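Jastia Newsletter
Positions and Calls

Call for Participants: Household Paper Storage Study

The Rullwood Center for Paper Conservation is recruiting adults who keep family papers at home (letters, certificates, receipts, school records) for a study of storage conditions in ordinary houses and apartments. The study is directed by Pallavi Nishad. Enrollment closes at the end of October or when 605 households have been registered.

Eligibility. Participants must be 18 or older, live in Otville or Rullwood, and expect to stay at the same address for 12 months. Papers must be stored indoors. Collections held in a bank or a rented storage unit do not qualify.

Procedure. Each household receives 3 test sheets of uncoated white paper and one humidity logger. The sheets are placed with the participant's own papers and returned by mail at the end of the study period. Participants also complete a short form each month on heating, window use and any leaks. 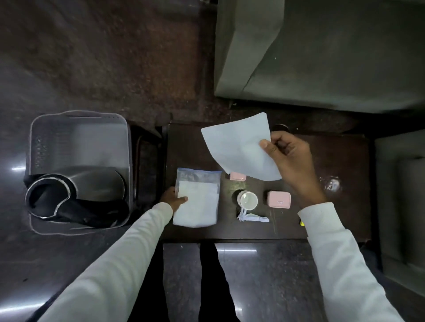
Vol. 12, No. 3

Zip-top bags, boxes, folders and open shelves are all accepted as storage. Do not change the existing arrangement before the first visit. Staff will record the type of container and its distance from exterior walls. The contents of personal documents are not read or copied.

Compensation. Households completing the full period receive up to $628, paid in quarterly installments. Payment stops if the logger is removed or switched off for more than two weeks.

To apply. Request form H from Seul-gi Ji at the Holzer Building front desk, or by mail to the same address. Information sessions are held on Thursday at 6 p.m. in the ground floor reading room. Questions about eligibility should be directed to Geum-ok Ha. Incomplete forms will be returned.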